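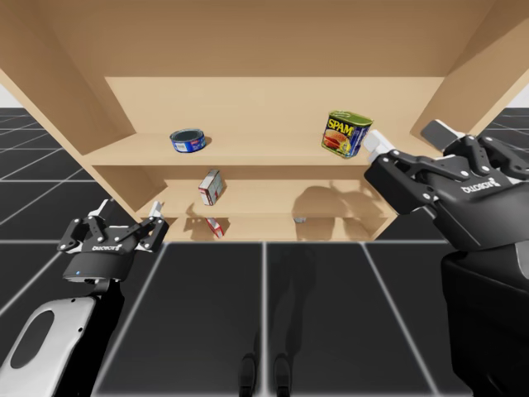
Both arms at the shelf in the simulator, right one up against the Spam can

Riltside store: the shelf arms and our hours
Started by nightcrew_dell, Thu 20 July

nightcrew_dell wrote:
So we had the meeting. Nirkport is putting shelf arms in the Riltside store, center aisles first, canned goods and dry mixes. The presentation came from Flillach, and the speaker was Ingvar Snorradóttir, who was polite and took every question, I'll give her that. What we got shown was all computer simulation. A few cans, a couple of small boxes, a clean shelf. Then a slide saying the night crew will be "freed up for customer-facing tasks." At 3 a.m. What customers?

I've been stocking for seven years and I'd like to hear from anybody whose store already has these. What happened to your hours?

pallet_jacqui wrote:
Khoury warehouse here, so not a store, but same vendor. They went live in May. No one got laid off. Two people left and the jobs never got posted, and you can call that whatever you want.

The work changed more than the headcount did. I used to pick. Now I stand near the cell and clear it when it stops. Sounds easier, and on my back it is. But you can't get a rhythm going, you're just waiting for the light to come on. And your rate still gets tracked, except now it's the machine's rate with your name on it.

brinedog wrote:
I'm going to be the bad guy. Stocking cans is lousy work. My knees are shot from bottom shelves. If an arm wants to do that, let it. You all complain about the job for years and then complain when somebody takes the worst part away.

nightcrew_dell wrote:
Nobody's taking away the worst part, brinedog. The worst part is the truck and the freezer, and neither one was on the slides. They're taking the quiet part. Facing up the soup aisle is where I get to slow down for an hour.

tallyho_marge wrote:
Everybody is arguing like it works. Look at what they're showing.
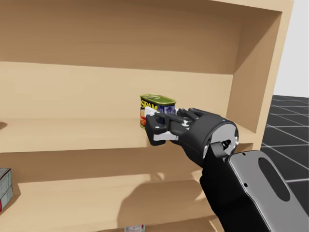 One can, standing up straight, room on every side. Fine. Our Spam section is packed tight and two deep, with a price tag rail that falls off if you breathe on it. Customers leave yogurt in there. I had 203 cases on my last load and a good chunk of them came in with crushed corners. Show me it dealing with that and I'll start worrying about my job. Until then I'm worried about cleaning up after it.

pallet_jacqui wrote:
Marge, I said the same thing before ours came in. It was bad at first and then it got less bad. They test in simulation so they can run it 1000 times overnight without breaking anything. I wouldn't count on it staying dumb.

tallyho_marge wrote:
And how many times did you clear it last week?

pallet_jacqui wrote:
678 stops across the shift group. It's posted on the board. So yeah, point taken.

brinedog wrote:
678 stops is 678 reasons they need people.

nightcrew_dell wrote:
Need people to do what, though? Push a button at the lower pay grade? I asked Ingvar whether the person minding the arms keeps the stocker rate and she said that was a question for Nirkport. The Nirkport guy said it was under review.

For those of you at other stores, ask about the pay grade before they start, and get the answer in writing. Also ask who gets written up when it puts a can through the shelf tag. Our manager laughed at that one and moved on to the next slide.

brinedog wrote:
OK, the pay grade thing is fair. I still want the knees.

pallet_jacqui wrote:
Ours was "under review" too. Still is. Dell, message me and I'll send you what our steward wrote up.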